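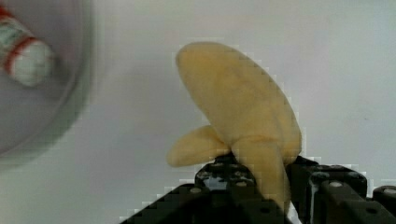 Senga Crichton disputes the usual wording of the question. In her view a household robot should be judged by the chores it finishes without a person stepping in, and a machine that needs rescuing once an hour has not yet done the dishes.

Main page | Contents | Robotics | Household | Talk | History

Household manipulation (robotics)
Last revised 4/10/18 by Orestis Vlachopoulos

Household manipulation is the handling of domestic objects by a robot arm in the course of a chore, such as clearing a counter, putting away groceries or loading an oven. As a research problem it is separate from floor cleaning, where the machine moves over a surface and seldom has to pick anything up.

Difficulties

Shop-floor arms generally repeat one motion on parts held in a known position. Kitchen objects arrive in any position and often overlap. Soft items change shape when pinched, so the width of the grasp cannot be fixed in advance. Round items roll. Handles, rims and slots offer good grasp points only from certain directions, and a neighboring object may block the approach.

Practice sets

Many groups train on toy kitchens before moving to full-size rooms. Toy food is light, and a dropped piece rarely does damage. The drawback is that toy parts weigh little and spill nothing, so grip force and liquid handling have to be studied separately.
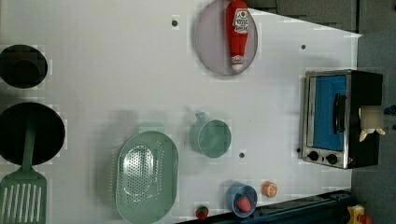 Play cookware and toy food on a white toy kitchen counter, with a toaster oven at right.

The Drimness trials

The Drimness trials, run by Periklis Vlachopoulos and Chrysoula Koutsoukos, covered 4,000 attempts at 20 chores. Each chore was scored as complete, partial or failed. Moving a single item to a plate scored highest. Chores with a door or a knob scored lowest, mainly through errors in the approach angle. A second series at Prendton began in November with 50 objects and the Winari controller. Its results have not been published.

Status

Single steps can be automated under controlled conditions. Full chores in an unprepared home remain unreliable, and errors early in a sequence tend to carry through to the end.

See also: Grasp planning; Moschos scale; Service robot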